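New roof over the east stand in Skarkton will be ready before the winter

September 30, 2020

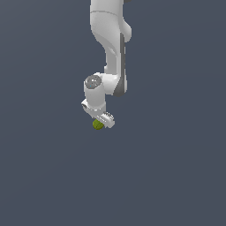 Residents of the streets behind the east stand say that they were informed too late about the night work, and that they learned the new closing hours of the road from a paper on the gate. They are not against the stadium, they say, but they would like to receive the plan of the next phase at least two weeks before it begins. The city answered that the plan will be sent to every household in the area and will also be published on the page of the stadium.

The municipal stadium in Skarkton was closed for the public in August, when the old roof of the east stand was taken down. The roof came from the time when the stadium was built, and for many years it protected only the upper rows. Spectators who had seats closer to the field were used to bringing a raincoat also in summer.

The new roof is longer and covers all rows of the stand. It rests on 16 steel columns, which are placed behind the last row, so that no seat has a column in front of it. The steel parts were made in Lenden and brought to Skarkton by road, mostly at night. The construction is carried out by the firm Radulović, which in the past also renovated the swimming hall on the other side of the river.

Together with the roof, the lower part of the stand is changed. There will be 441 new seats, and 42 places for spectators in wheelchairs with a seat next to each of them for a companion. Until now, such places existed only beside the running track, without any protection from rain. Two elevators will connect the entrance hall with the upper level. The toilets under the stand, about which the visitors complained most often, are completely rebuilt.

The running track remains. Last year there was a discussion whether it should be removed to bring the football public closer to the game, as it was done in other cities. The athletics club was strongly against this idea, and the city council decided to keep the track and to give it a new surface. This work is planned for the spring, when the temperature will be suitable for it.

The lighting is the part which is still not certain. The system chosen by the city, called Finimer, allows the lamps to be directed only to the field, so that less light falls on the houses. The delivery is late, and the first evening matches may be played with the old lamps on the four masts. The club has asked the league to move its home games to the afternoon until the new lamps are installed.

During the works the first team plays in Lenden, and the youth teams train on the side field, which stays open the whole time. Season tickets are valid for the games in Lenden without any extra payment. A bus for the supporters leaves from the main square two hours before each game, and the ride costs 5 euros in both directions.

Owners of season tickets for the east stand will receive a letter with their new seat number. Those who want to change to another stand can do it at the ticket office, which has moved to the north entrance.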